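Talking with the author of a Watness memoir about potty charts, book tours and the chapter her sister hates

She's late and so am I, so we start in the parking lot of the bookstore in Oakley, her talking, me trying to find the record button. Her second collection of family essays came out in April. The first one sold 700 copies, most of them, she says, to people who also had her at their wedding or the other way around. This one is doing better. Much better – it's into a second printing and she still hasn't told her kids what is in it.

"They think it's a cookbook," she says. "I said there was soup in it. There is soup in it. One page."

The new book is 50 short pieces, some of them barely a paragraph, about raising three children in Watness on one and a half incomes. It's funny. Also a bit all over the place, which she'll be the first to say. I ask if the order means anything.

"No. I laid them out on the floor and the dog walked through. My editor moved two. I couldn't tell you which two."

We get coffee. She drinks hers standing up. Habit, she says, from sixteen years of never finishing a hot one. I ask about the opening essay, the one with the sticker chart, and she groans.

That essay gets read out loud at every event. She's sick of it. A mother makes a potty chart, the kid figures out he can get a sticker per trip, and by noon there's a line of stickers down the hall and the kid has peed in teaspoons. She wrote it in one sitting at 16 hundred words and cut it in half the next morning.

"The long version had a moral," she says. "It was terrible. I had a whole thing about rewards and trust. Who wants that? You've been up since five, you want the teaspoons."
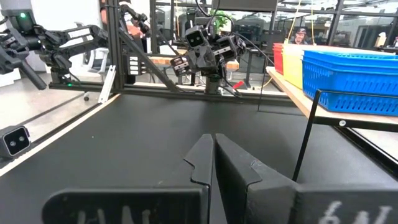
So no morals, that was the rule for the rest. She went back through the draft and took out every last paragraph that started to sound wise. Some pieces now just stop. One ends in the middle of a phone call with the school nurse. A reviewer at Jukik called that lazy, and she has the line more or less memorized, which I think means it stung.

"It was fair for maybe four of them. The nurse one I'll defend. That's how the call went. She hung up on me."

I want to know about advice. Bookstores keep putting her on the parenting shelf, next to the sleep training people, and readers write in expecting answers. She gets letters. How do I get a four year old into a car seat, what do I do about biting. She answers all of them, usually with some version of sorry, no idea.

"I did give one tip once. Put the shoes on before the pants are a fight. I got it backwards, it only works for snow boots. Someone wrote back pretty angry."

She did try to write the serious book. Condatska, the small press that did the first collection, wanted a guide – chapters, bullet lists, a box at the end of each one with what to try tonight. They offered her $3,000 and she took it, and then spent a winter writing boxes. She got to the chapter on sibling fights and realized she was in her car, in the garage, writing it while her own kids had a sibling fight in the kitchen. Gave the money back. It took her untill summer to do it.

Does she miss having the plan? The boxes?

"Some days. A box is restful. You fill it in and it's done."

What she does now is notes on the backs of receipts, then a pile, then a bad month where she types up the pile. Half of them make no sense by then. She shows me one from her coat pocket that says only "ham, the bishop, why." She has no memory of it and is going to keep it anyway.

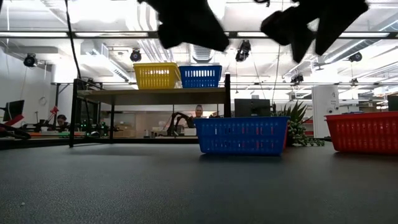 Her sister takes a different view of all this. The sister is in the book, in the long Thanksgiving chapter, and when I reach her by phone that evening she tells me she was never once asked. She has read it twice. The gravy part is accurate, the part about her crying in the pantry is not, she was looking for foil, and anyway it was the year before. She would like that known. She also says she bought six copies, and that the school nurse one made her laugh so hard she had to pull over, though how she was reading in the car she doesn't explain.

Back in Oakley I'd asked about exactly this, wether family should get a veto. Long pause. She looked at the coffee.

"I let my husband read everything. He took out one sentence in the whole book. I'm not telling you what it was. It was the best sentence."

And the kids, when they find out about the soup?

The oldest is already suspicious, she says. Found the boxes of author copies in the hall closet, read the back cover, put it back. Didn't say a thing, but at dinner asked what a royalty was. They settled on a dollar a mention. She's gone through with a pencil and it's going to cost her more than the guide would have paid.

There's a third book, sort of. Title, no pages. She has to go, someone needs picking up from band at four and it's ten of. She takes the coffee with her, still mostly full.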